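Korside Garment Reuse, Sorting Room 2
Folding Table Inspection Checklist
Date of inspection: Wed 16 April
Next full inspection: July

Table and surroundings

1. Tabletop clean, no grit, ink or adhesive residue. OK
2. Edges and corners free of splinters and snags. OK. Corner guard at the door end replaced with Hitura type, screws flush.
3. Table level, feet locked. Adjust. Rear left foot turned out two turns, rechecked under load.
4. Lighting at table height, minimum 400 lux. OK. Reading 46 above minimum.
5. Floor clear for one pace on all sides. Not OK. Jolero crates stacked in the walkway at start of inspection. Moved to the rack and marked OK on second check.

Denim, before folding

Pockets are to be emptied and turned before the garment reaches the table. Pins, tags and loose staples go in the lidded tin, never on the tabletop. Check elasticated waistbands for broken elastic ends, which can work through the casing and scratch.

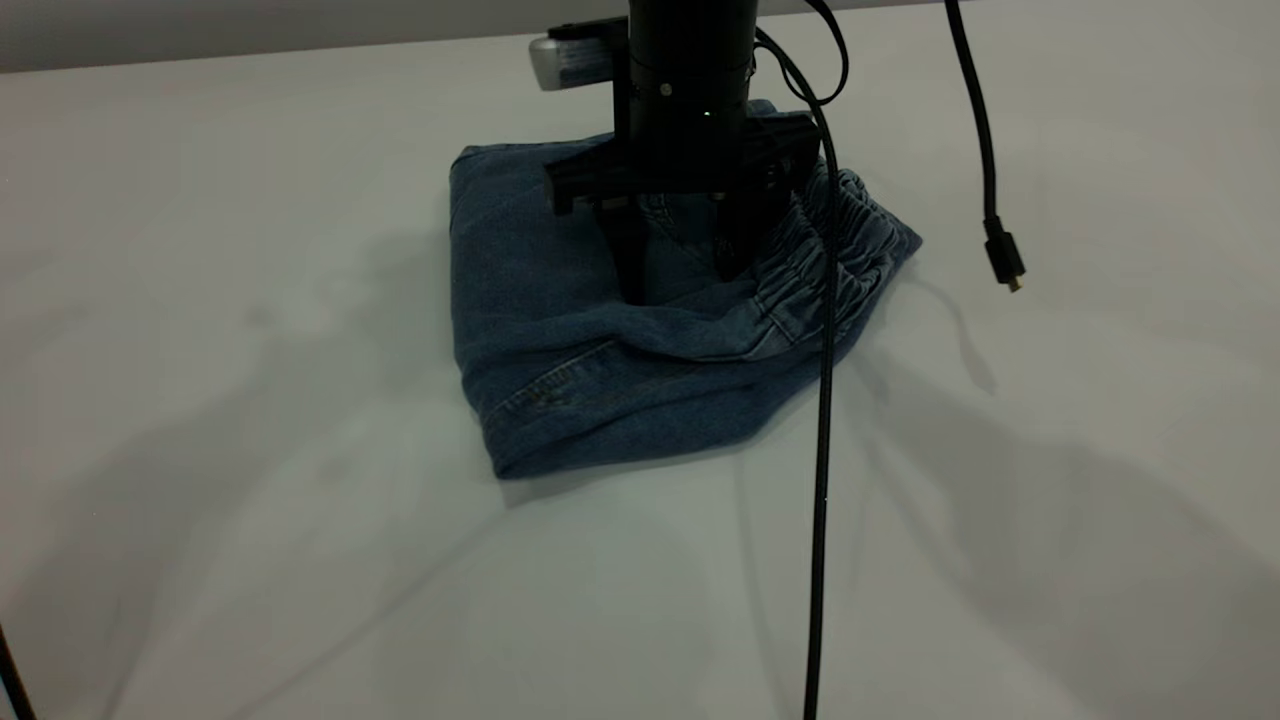 Item 7, denim with gathered waistband, folded on the white tabletop.

6. Pockets empty. OK
7. Fold lies flat enough to stack. Comment: stack is lumpy and the waistband bunches at the right. Acceptable for single storage. Refold with the waistband inside before placing in a pile.
8. Seams and stitching checked by hand for open threads. OK
9. Worn patches noted on the grade slip. Comment: lighter areas along the creases and at the lower left corner. Enter as wear, do not enter as stain.

Stacking and storage

10. Pile height no more than 5 garments. OK
11. Shelf labels legible. Not OK. Samuel Street bay label faded, reprint requested.
12. Heavy denim on lower shelves only. OK

Open actions: item 11. Keep this sheet in the table folder until the July inspection is signed.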